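Tuesday, November 4, 2025
By Solveig Backlund and Manolis Christodoulou

4. Repeat callouts under the Fagerlund service plan

Records cover 1,519 home visits, April onward, all booked through the Pratow dispatch desk. Plumbing, heating, small appliances. Roofing left out, different contractor, different forms. A repeat callout here means same address, same fault code, second visit inside 6 weeks. Crude, but it is what the forms allow.

Two things stood out. First, the fault code gets picked by the person on the phone, before any technician has looked. "Water under sink" goes down as a drain fault nearly every time, even where the technician's own note says supply valve. So a second visit for the valve counts as a repeat of the drain. We recoded by hand where the note was readable. Many were not.

Second, parts. Older Brorkex boilers need a gasket the vans don't carry. Technician goes out, confirms the fault, orders the part, comes back. The plan bills this as one job but the desk logs two. We kept it as one. 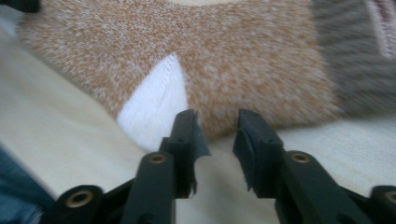 After recoding, the repeats bunch up in washer and dryer calls. Drain pump and door seal mostly. Homeowners in the interviews (11 households) often said they had not been told the first repair was temporary. The visit slip has a box for it, small, bottom of the back page. Rarely ticked.

Figure 4. Household laundry, socks.

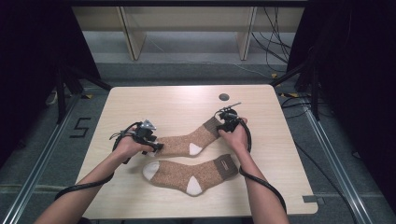 Holger Engebretsen read a draft of this section and objected to the washer result: a door seal swapped in April and a door seal swapped again in May may be two seperate faults, he wrote, and the plan pays the technician the same either way, so why would anyone bother to write down the difference. Fair point. We can't settle it from the forms. Left the seal calls in, marked them in the appendix table.

Remaining gaps. No data on visits the homeowner canceled. No data on calls that went to Ikex under the old contract, and some adresses moved over mid-year with no history attached. Those are treated as first visits, which pulls the repeat rate down by an amount we did not try to estimate. Interview households were picked by the desk, not by us.

Section 5 takes up the visit slip and the two changes we tried on it.

Correspondence: Solveig Backlund, Fagerlund study group | © 2025 the authors | Back to top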